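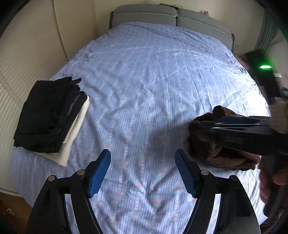 Bedroom Safety Walk-Through, Upstairs and Down
Davside house, checked 2022-10-21

I do this twice a year, once in April and once in the fall before the heat goes on for good. It started as a sheet our insurance company mailed out, and over the years I crossed out the silly questions and added my own until there wasn't much left of the original. A few people on the Endville neighbors page asked me to type it up with my notes, so this is the real thing, complaints included. OK means OK. FIX means I have to do something. WATCH means I'm being lazy but I've written it down.

You'll want a flashlight, a step stool, a tape measure, a cheap plug-in outlet tester and a vacuum with the skinny attachment. Bring coffee too. It takes me a whole morning, mostly on account of the closets.

SMOKE AND CO ALARMS

Alarm in every bedroom, plus one in the hall outside - OK
All present. I pushed every test button and the dog went under the couch, so they're loud enough.

Date on the back of each alarm - FIX
Smoke alarms have a life of ten years, and I always forget the date is stamped on the back where you can't see it without twisting the thing off the ceiling. The one in the small back bedroom was past it. It still beeps when you push the button! But the button mostly tells you the horn and battery work, so I'm not going to trust it. New one is on the shopping list, and I'm writing the install date on the side in fat marker this time so I can read it from the floor.

CO alarm on each floor - OK
The downstairs one lives in an outlet behind a chair, and somebody (me) had pushed the chair right up against it. Moved the chair. Marked it OK, with a little shame.

Vacuum the vents on the alarms - OK
Did it with the brush end. The hall one had a spider living in it, which explains those chirps in August that I blamed on the battery.

GETTING OUT

Two ways out of every bedroom - OK
Door and window in each. We walked it, we didn't just look at it.

Windows open all the way without tools - FIX
The guest room window has been painted shut at one corner. I got it open by leaning on it and using words. Needs the paint line cut with a utility knife and some wax on the track. If I can barely do it in daylight with my shoes on, no guest is going to manage it in the dark.

Clear path from bed to door - WATCH
My rule is that I should be able to walk it with my eyes shut and my arms at my sides. In our room I kicked the laundry basket. In the back bedroom I kicked a box of Christmas lights that has been "going to the attic" for most of a year.

Doors open fully and don't stick - OK
The bathroom door at the end of the hall sticks in wet weather, but I planed it a bit in April and it's been behaving.

Escape ladder upstairs - OK
In its box under the window, box not taped. I took it out and hooked it on the sill to remind myself which way around it goes. Please do this with yours. I'd had mine for years before I opened the box, and the first try took me forever.

BEDS AND BEDDING

Frame bolts tight - FIX
Get down there with the wrench. Bolts work loose from ordinary sitting and rolling over, and you don't notice until the creaking starts. I found 2 loose on the guest bed and tightened them. I've put FIX anyway, as one of them doesn't seem to bite the way it should and may need a new nut.

Headboard solid - OK
Grab it at both ends and give it a good shake. If it moves separately from the bed, something's loose where it attaches. If it bangs the wall, stick on some felt pads before it goes through the drywall (ask me how our hallway wall got its patch).

Slats not cracked - OK
I lift the mattress one side at a time and shine the flashlight along. Last year there was a split one, and I replaced it with a piece from the lumber place over in Jarness. Holding up great!

Mattress and seams checked for bugs - OK
I know, I know. But we had relatives staying and I've read too many stories. Pull the sheet back at the corners and run a fingernail along the piping. You're looking for small dark specks or shed skins. Nothing found, and the sheets went in the hot wash either way.

Nothing hanging or loose above the pillow - OK
I used to have a framed mirror over our bed on one nail. One nail! It has since moved to the hall, on two proper anchors.

Electric blanket cord and controller - FIX
The cord is stiff near the plug and there's a brown spot on the blanket side that I don't like one bit. I'm not repairing it. It's going out, with the plug snipped off so nobody gets the bright idea of rescuing it from the curb.

OUTLETS, CORDS AND LAMPS

Outlet tester in every outlet - FIX
One outlet in the back bedroom reads open ground. It's an old house and this isn't a shock (ha), but the tester didn't say so in April, so something changed. I've got the electrician coming. Until then nothing with a three-prong plug goes in it.

Plugs fit snugly - WATCH
If the plug droops or slides out on its own, the contacts inside are worn and can heat up. The one by my side of the bed is getting floppy. It can be done on the same visit.

No cords under rugs or pinched behind furniture - FIX
Found an extension cord squashed flat behind the dresser leg. It was the lamp cord from before we moved the furniture around. Threw it away and moved the lamp closer to the wall.

No space heaters on power strips - OK
We have one heater and it goes straight into the wall, three feet from anything that burns, and off when we go to sleep. That last one is a house rule and I get very boring about it.

Bulb wattage matches the lamp label - OK
Everything's LED now, so it hardly matters, but I still look.

Phone chargers - WATCH
They multiply. I asked everybody to charge on the nightstand and not under the pillow. I'll be asking again in April.

CLOSETS AND TALL FURNITURE

Tall pieces anchored to a stud - FIX
The bookcase in the small bedroom has its strap, but the strap was screwed into plain drywall. I pulled it gently and the screw slid right out with a puff of white dust. So that's years of feeling safe for no reason! Found the stud 11 inches over and redid it with a long screw, but I want a second strap on the other side before I call it done.

Closet and wardrobe doors swing or slide freely - OK
Check the hinges and the track. If you have louvered doors, dust the slats while you're at it, top to bottom with an old sock on your hand. It's a miserable job but they hold a shocking amount of lint.

Heavy stuff low, light stuff high - WATCH
There's a sewing machine on my top shelf. I can't explain how I got it up there, and I'm a little afraid to bring it down by myself.

Closet light clear of clothes and boxes - OK
The old bare bulb is gone, hooray. There's a battery puck light now.

Nothing stored against the furnace closet door - OK
Cleared it out last weekend and swept.

WALLS, WINDOWS AND DAMP

Look behind furniture on outside walls - WATCH
Pull it out a foot and sniff. We had a faint musty smell behind the north dresser. There was nothing on the paint when I wiped it with a white rag, but I left a wider gap for air and I'll look again after the first cold week.

Marks on walls and ceilings - OK
I check whether a mark wipes off, and if it doesn't I draw a light pencil line around the edge. If it's grown past the pencil by the next walk-through, it's a leak and not a scuff.

Humidity - OK
Little gauge reads 33 percent upstairs. On the dry side, hence my hands.

Blind cords - OK
All cordless or wrapped on a cleat, up high. Grandkids visit.

SHOPPING LIST FROM TODAY

Smoke alarm for back bedroom
Nut and washer for guest bed
Furniture strap, long screws
Felt pads
Wax for window track
Batteries for the puck light, the weird size

COMMENTS FROM THE NEIGHBORS PAGE

"Went and read the dates on my alarms after this. Every single one was too old. Thanks, I guess?"

"Do you put the bed frame bolts in with thread locker? Mine come loose every few months and I'm tired of crawling under there."

I don't, but I've heard it works. Use the kind you can undo with hand tools or you'll be sorry on moving day.

"The hardware store on Mudaliar has the furniture straps by the register, cheaper than the big place."

Going there tomorrow, thank you! I'll see if they've got the puck light batteries too.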